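Kirkside community rooms to reopen with longer hours

18/05/2022

The community rooms at Kirkside will reopen next month after a refit that took most of the winter. Residents' groups can book from Monday to Saturday, and the evening closing time moves back an hour to 10 p.m.

The rooms closed in November when damp was found behind the north wall. Stevens, the contractor hired by the town, replaced the plaster and the old heating pipes and put in new lighting. The kitchen was not part of the original plan but was added in February after an inspection of the wiring.

Wilma Meijer, who handles bookings, said 400 people used the rooms in a normal month before the closure. Most of the regular groups moved to the school in Zivivville while the work went on, and all but two have asked for their old slots back.

"The school was good to us, but we had to be out by eight," Meijer said. "The language class lost half its evening."

Prices stay the same for groups that were already registered. New groups will pay a deposit, returned at the end of the season. The main hall can be booked for a full day, and the smaller rooms for a minimum of two hours.

The town received 2291 signatures last year on a petition to keep the building open. Maarten Desmet, who started it, said he was pleased with the result but still wants a second exit from the upper floor. The town says that work will be looked at in next year's budget — no date has been set.

Furniture was also discussed at the last users' meeting. Several groups asked for lighter chairs and for screens to divide up the larger spaces, so that card players and the tea afternoon can share an hour.
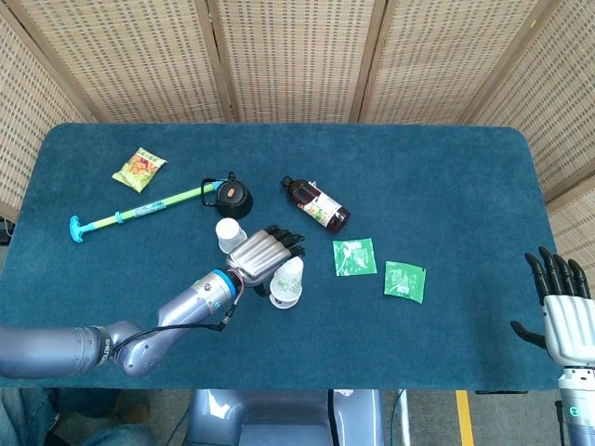
A table and folding screen, with a kettle at hand.

The parking lot behind the building will stay closed for another five weeks while the drains are finished. Visitors can use the street spaces on the church side until then. Booking forms are available at the front desk and at the library.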